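Ticket: Room listing disappears from search when "desk" filter is on
Product: Welto room booking, host side
Opened by: Auður Toft, Sorkcombe shared rooms
Handled by: Fasil Workneh, Welto support
Status: Solved, with one open point

Last updated: January

We use cookies to remember your sign-in and your language. You can change this in your settings at any time.

Original report (Auður)

Hello. I manage the room listings for Sorkcombe. One of our rooms, with the name Trevaskis, is not shown to guests when they use the filters on the search page. If I search by name, I find it. If I search by area with no filters, I find it also. But when I tick "desk" or "fridge" the room is gone from the list. Our other rooms are shown correctly.

I have already tried these things:
- signed out and signed in again
- a different browser, and then my phone
- saved the listing again without any change
- set the listing to hidden, waited, and set it back to public

The result was the same each time. The listing ID ends in 539, if this is useful to you.

Reply 1 (Fasil)

Thank you for the clear report. I can repeat the problem on my side. Before I look in the index, please check that the features are ticked on the Features tab and not only written in the description. Guests can read the description, but the filters do not read it. Please also send me the photos you have in the listing now, because each feature can be linked to a photo and I want to see if the links are in order.

Reply 2 (Auður)

I checked the Features tab. "Desk", "fridge" and "wooden floor" are all ticked. The first photo in the listing is this one: 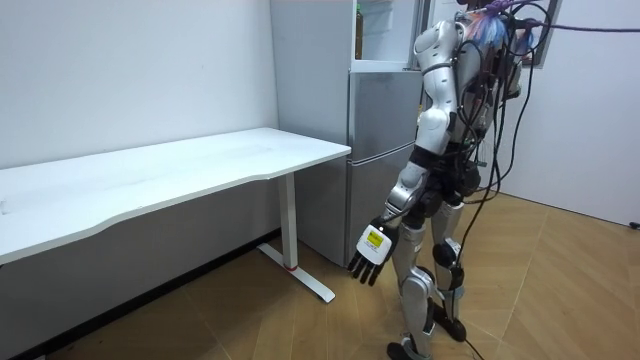

The Features tab has a column named "Linked photo", and I had not seen it before your message. For "fridge" the column is empty. For "desk" and "wooden floor" it says photo 1, and I think this is right, as the long white desk against the wall and the parquet are both in it. So I do not understand why the desk filter fails too. I understand it a little for the fridge, but the desk has a link and it is still not found.

Reply 3 (Fasil)

You are right, an empty link should not hide the whole room, and a good link should certainly work. I looked in the index and the features for this listing are stored in the old format. Was the room copied from another listing at some time? There is a known fault with copied listings. The copy keeps a hidden reference to the features of the first room, and if the first room is later deleted, the filters find nothing. The host sees the ticks as normal.

Reply 4 (Auður)

Yes, I made it as a copy of Tavon, our smaller room. We closed Tavon last winter and I deleted its listing in the same week. I did not think of a connection between them.

Should I delete Trevaskis and make it new? I would prefer not to, as it has 85 reviews and I am afraid to lose them.

Reply 5 (Fasil)

Please do not delete it. The reviews would go with it and I cannot bring them back. Do this in the order I write it:

1. Open the listing and go to the Features tab.
2. Untick every feature, also the ones that look correct.
3. Press Save. Wait until you see the green line at the top.
4. Close the tab fully. A refresh is not enough, as the page keeps the old values.
5. Open the listing again and tick the features one at a time.
6. For each feature, choose a photo in the "Linked photo" column.
7. Press Save again.

The index is rebuilt every 3 hours, so the change is not visible at once. For the fridge you can add a photo at step 6 with the upload button.

Reply 6 (Auður)

I did steps 1 to 5 without trouble. At step 6 I uploaded a new photo and linked it to "fridge".

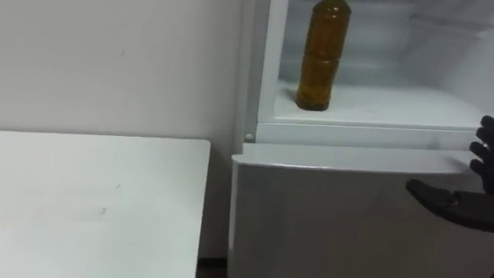

Photo 2, linked feature: fridge (upper compartment open)

The upload worked, but when I pressed Save I received the message "Feature set could not be stored (code 8)". I tried two more times with the same message. The desk link was kept. The fridge link was empty again.

Reply 7 (Fasil)

Code 8 means that two people, or two windows, have the same listing open for editing. Can you check if a colleague is signed in? It can also be your phone, because you wrote that you tried it there. The app holds the listing open in the background even when the screen is off.

Reply 8 (Auður)

It was the phone. I had the listing open in the app since my first test. I closed the app, went back to the computer and pressed Save, and the green line came. All the links are in place now. I also added one more photo to the gallery, without a linked feature.

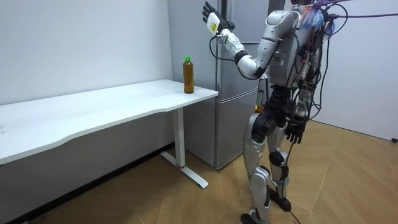 I saved at 2 in the afternoon, so by your information the index should be ready at 5. I will test the filters then and write to you.

Reply 9 (Auður)

I tested at ten past five. With "desk" the room is shown. With "fridge" the room is shown. With both together it is also shown, on the first page of results. The reviews are all there. The photo with no link made no problem.

One thing is still not correct. On the map view, the small card for the room says "Copy of Tavon" under the name. I cannot find this text in any field.

Reply 10 (Fasil)

Good, thank you for testing both. The text on the map card comes from the internal title, which hosts cannot edit. I have changed it by hand for your listing. Map cards are kept in a separate store and this one is rebuilt only at night, so please look again tomorrow morning.

I have sent the fault with copied listings to the developers again and added your case to it. Until it is repaired, my advice is not to delete a listing that was used as the source of a copy. Set it to hidden. I am marking this ticket as solved, and I leave the map card as an open point until you confirm.

Comments (3)

parkside_host
Same fault with two of our meeting rooms. The steps worked, but only after I closed the tab properly at step 4. The first time I only refreshed and all the old ticks came back.

M. in Sorkcombe
Is there a way to see if a listing is a copy? We have many and the colleague who made them has left.

Fasil Workneh (Welto support)
To M.: not from the host side at the moment. Open a ticket with your listing IDs and I can check them for you.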